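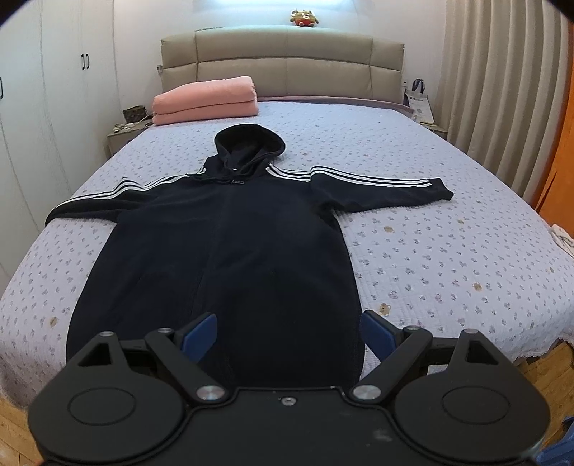

3.2 Surfaces used for folding

The household survey was carried out in the towns of Heton and Lau, and it covered 237 homes. In each home the adult who did most of the laundry was asked where clothes were folded after drying, and which items were left until last. Answers were recorded on the Walo form, with one line per type of garment, which gave 1,730 usable lines.

The bed was the most common folding surface in both towns. People named its size first and its height second. A sweatshirt with the sleeves spread is wider than most ironing boards, and a kitchen table usually has to be cleared before it can be used. A made bed needs no clearing, although folded blankets are often kept at the head end and the garment is then laid out below them (Figure 2).

Hooded garments made up 471 of the lines. They were named more often than shirts or pants as items that people folded "any way that works." The hood was the main difficulty. Some people laid it flat toward the headboard and folded it down last - others tucked it in before the sleeves were crossed. Drawstrings were mentioned less often, mostly by people who stored sweatshirts in shallow drawers.

Bedspreads were left on during folding in most homes. Quilted covers were preferred to smooth ones, as sleeves were said to slide less on them. The earlier Pluvilska interviews, held in July, did not ask about covers, so the two sets of answers cannot be compared on this point.

Figure 2. Black hooded sweatshirt laid face-up on a quilted bedspread with the sleeves out to the sides. A folded pink blanket rests by the headboard.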